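Table clearing

Table clearing is the everyday job of taking things off a table after a meal or a snack and sending each one where it belongs: dishes to the sink, food back to the refrigerator or fruit bowl, scraps to the bin. It is one of the oldest household chores and, for anyone who likes watching how people really use their kitchens, one of the most rewarding to look at closely. A single tabletop can hold tableware, fresh fruit, bottled sauces and serving pieces all at once, and every one of them asks for a different kind of handling!

Order of work

Most households start with food. Cut fruit goes first, as an orange slice dries at the edges and leaves a sticky ring if it sits. Whole fruit is far more patient. Bananas can stay in their bowl and travel with it, which saves a trip and spares the skins a few bruises. Strawberries are usually gathered by the green tops, a wonderfully handy built-in grip, and put in a small dish or basket.

Condiments come next. A ketchup bottle is checked for a closed cap, wiped around the neck and stood upright again, although plenty of families prefer to store theirs cap down so the sauce is ready to pour. 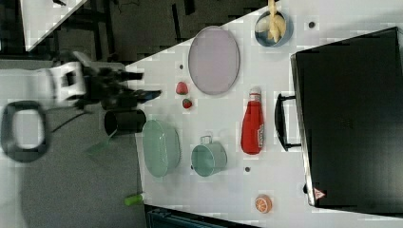 Cups and mugs are commonly left until the food is out of the way. A mug with a handle can be hooked on one finger, so a practiced clearer may carry several in one hand. Straight-sided cups have no such help and are best stood up before they are moved – a cup on its side will roll at the slightest nudge.

Trays and baskets

The serving tray is the great labor saver of the whole business. An oval tray fits comfortably against the body, and its rim keeps small items from sliding off on the way to the kitchen. Baskets do similar work for dry and light things such as fruit, napkins or bread. Some households keep one basket for anything that does not belong in the dining area and empty it once a day.

Methods

Two approaches are widely used. In clearing by kind, all the cups go together, then all the food, and so on. In clearing by area, the person begins at one end of the table and works across it. The home economics writer Gudrun Öberg compared them in her delightful handbook The Forsberg Table, which gives 4 pages to trays alone and remains a favorite among readers who enjoy household history. She preferred clearing by kind for large meals and by area for breakfast, when people tend to leave the table at different times.

Wiping down

White tabletops show crumbs and juice quickly, which makes them easy to check. A damp cloth is drawn from the far edge toward the person wiping, with the free hand cupped below to catch the crumbs.

See also: Dishwashing; Fruit bowl; Serving tray; Table setting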